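Everyone and their aunt now owns a modular control panel, the kind where the bits lock together like a jigsaw. I've got opinions and a cup of tea, so settle in. (1/11)

First complaint: sliders. Who decided a slider needs a row of numbers if it glides straight past them?
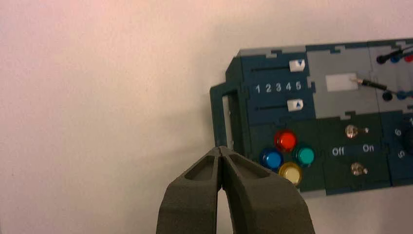 I keep asking what the 3 is for. If the thing clicks into place at 3, fine, print a 3. If it slides freely, you've got a 2.7 and a 3.1 and somebody in the next room shouting "is it on three?" (2/11)

And I don't believe the claim that you can build these "any way you like". You can build them any way the notches like. Try turning a module round and see how far you get before the pliers come out. (3/11)

Colours next. Teal, deep green, light grey. Very tasteful, goes with the wall. But when half the modules are dark teal and the other half are nearly dark teal, good luck telling a visitor which bit to touch. "The green one." "Which green one?" (4/11)

Someone replied that the numbers are printed in white so you can read them from across the room. I'll give them that. White on dark is the one sensible choice going. I still want to know why you'd be reading a slider from across the room. (5/11)

The side handle, though. I was ready to be rude about the side handle. A squared-off loop sticking out of the end of a panel looks like something you'd catch your sleeve on, and I have caught my sleeve on one, twice, on the same Friday.

But I tried moving a panel without using it and pushed a slider all the way over with my thumb. So the handle stays. I'm not happy about it. (6/11)

Small grumble about triangles. A little blue triangle on the knob to show where you're pointing is a decent idea. Now explain why it would point down when there might be another slider underneath. Is it pointing at the number, or at its neighbour?

I asked three people at the Dunstan repair café and got three answers, one of which was "does it matter". Yes. It matters if the numbers sit between two tracks and both tracks want them. (7/11)

To the person who says sharing one scale between two sliders "saves space": saves it for what? There's a whole blank wall going spare. Give each slider its own numbers. Numbers are cheap. (8/11)

Somebody will bring up the Flasard kit, so let me get in first. Yes, I've used it. Yes, the modules hold together well. It also took me the best part of an evening to get 4 of them apart again, and I had to sit down after. A seam that tight should come with a warning and a biscuit.

The Mandar one comes apart if you look at it, so pick your misery. (9/11)

Things I'd want to see before I call any of these panels useful and not just nice to fiddle with:

A slider that stays put when you brush past it.
A number that means the same thing tomorrow.
Edges I can dust. Have you tried getting crumbs out of a zigzag seam? I used a paintbrush. Then a pin. Then I gave up and called it texture.
A label. Any label. "1 2 3 4 5" of what? (10/11)

A few of you have asked if I'm getting rid of mine. No. I've moved it to the other wall, nearer the kettle, and I've stuck a bit of masking tape under the top slider that says "leave at 2".

It was on 4 this morning. If you live in this house and you're reading this, I'd like a word. (11/11)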